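Chapter 4
Writing Rules People Will Follow

I love a good rule. I know, I know, you picked up a book about robots and I'm opening with paperwork! But stick with me, because the best grasping policy in the world won't save you if every person in your lab collects data their own way.

My first rulebook was for a kitchen-task project at Casdale. It ran to 22 pages and I was terribly proud of it (there was an appendix on napkins). New operators got it in the morning and were supposed to be recording by lunch. Most of them read the first page, nodded politely and went off to make sandwiches however they liked.

So I cut it down to one sheet, and that sheet is what we'll build in this chapter. Food tasks are a great place to practice, with soft things, crumbly things and slippery things all on one table. Take bread. How hard may you squeeze it? Which way up should it be when it travels? If it tears, do you keep the episode or throw it out? Every one of those needs an answer before anybody starts recording.
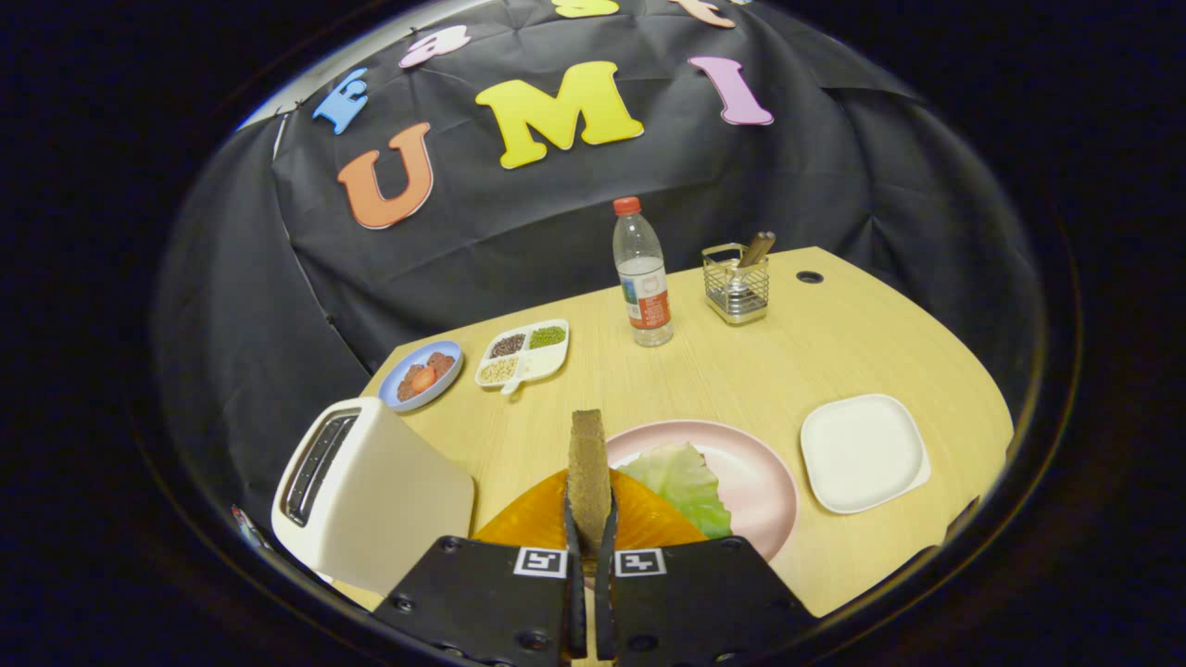

Throw it out, Malabanan would tell you, and then argued with me over it for a whole August: a torn slice is a failed grasp, and a failed grasp with no label on it is worse than no data at all. I wanted to keep them, with a tag. We ended up with a tag and a separate folder, and I still think we both won!

Section 4.1 starts with the grasp rules, and 4.2 moves on to resetting the table between episodes. Have a pencil handy, and write your own one-page sheet as you go. Mine took six drafts, so don't be shy about crossing things out.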